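Chapter 6
Sorting Things Out: How We Put the World into Groups

Open a kitchen drawer, any kitchen drawer, and you are looking at a theory. Somebody decided that knives belong with forks, that the corkscrew belongs with neither, and that string, candles and spare keys may share a space at the back.
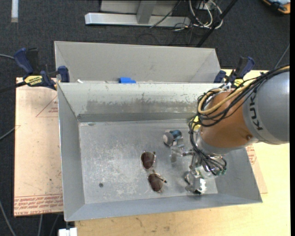

Sorting is one of the oldest things people do with their minds, and one of the most surprising once you start paying attention to it. We sort so quickly that we hardly notice the rules we are using. Ask a friend to divide a bag of mixed buttons into piles and they will begin at once. Ask them halfway through what the piles are, and there is often a pause. Colour? Size? Buttons that look as if they came off a coat?

That pause is what this chapter is about. We will look at how groups get made, why some feel natural and others feel forced, and what happens to the awkward leftovers that refuse to go anywhere (my favourite part, and you'll meet plenty of them).

6.1 The Flirside buttons

Let's begin with a small study that I love. Dwynwen Gape gave the same tin of 100 buttons to nine families in the village of Flirside and asked each family to sort them in whatever way they liked. She gave no other instructions and left the room.

No two families came back with the same piles. One used colour and ended up with a huge heap of browns. Another went by the number of holes, which worked beautifully until they reached the buttons with a loop on the back and no holes at all. A grandmother and her grandson sorted by clothing – shirt, coat, cardigan, "best" – and argued happily over a single green button for most of the afternoon.

Every one of these schemes is sensible. Each would help you find a button, provided you were looking for the right sort of reason. If you have lost one from a blue shirt, colour is a great help. If you are making a puppet and need eyes, you want two that match, and the colour heap will only slow you down.

6.2 Features and purposes

We can now bring in two terms that will be with us for the rest of the book. A feature is something about an object that you can check: its weight, its shape, how many holes it has. A purpose is what the sorter wants the groups for. The same features can be used very differently once the purpose changes, and much of the fun of this subject lies in working backwards from a set of groups to the purpose behind it.

Try it with a library. The old reading room at Tredusa held up to 2,000 books, and for many years they were shelved by height. It sounds absurd! But the shelves were fixed, space was short, and putting tall books with tall books meant that more of them fitted. Readers found what they wanted from a handwritten list by the door. When the room was rebuilt with movable shelves, the books were arranged by subject, and the list went into a drawer.

Before you read on, choose a shelf or cupboard at home and write down the groups you find in it. Keep the list somewhere safe. We will come back to it in section 6.4, when we look at leftovers.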